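Power strip (individually switched)

A power strip is a block of electrical sockets on the end of a flexible cord, made to turn one wall outlet into several. The individually switched kind goes one better: every socket gets a button of its own, so a lamp can be shut off while the charger beside it keeps working. It is one of the great humble objects of the desk, and it rewards a close look!
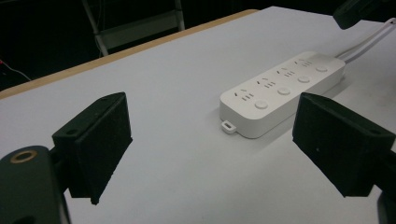
Bảo Giáp
Contributing editor, household objects

Names

"Power strip" is the usual American term. Elsewhere the same thing may be called an extension block, a multi-socket, a power board or a gang lead. In the Ternumstead catalog of household fittings it is filed under "distribution, portable," a grand title for something that mostly lives behind the couch.

Sockets

Plugs differ from country to country, with flat blades, round pins and slanted blades all in daily use. A multi-standard socket answers this by combining several openings in one face, often a cluster of short parallel slots with angled slots next to them. The angled pair suits the slanted blades found on plugs in Australia, New Zealand and China. A socket that accepts a plug's shape does not convert the voltage, however, and the label on the appliance still has to match the supply. 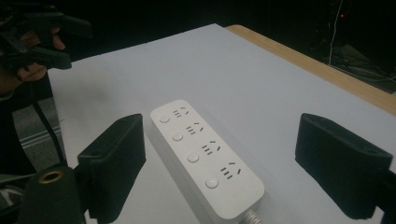

Fillska Reference Project: Home and Workshop Desk

Buttons

Buttons are commonly set in a row alongside the sockets, each level with the one it controls. This is a lovely bit of plain design (no labels needed, your finger just goes straight across). Many push buttons latch: one press closes the contacts, a second opens them. Rocker switches do the same job and show their position more clearly, which is why older editors on this desk, myself included, still argue about them every November.

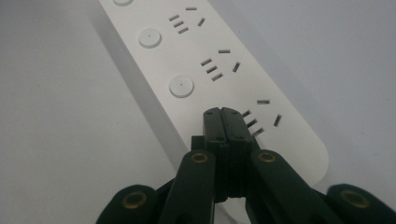
Round buttons have the edge when it comes to wiping down, as there is less of a lip to collect dust. Some strips also have a small lamp for each socket, either inside the button or next to it.

Load and care

Switching sockets separately does not raise the total a strip can carry. All of them share one cord, and the rating printed on the housing covers everything plugged in together. Heaters and kettles belong in a wall outlet. Strips should not be chained end to end, covered with rugs or used where they may get wet, and one with a cracked housing or a scorched slot should be thrown out.

See also: Extension cord; Surge protector; Travel adapter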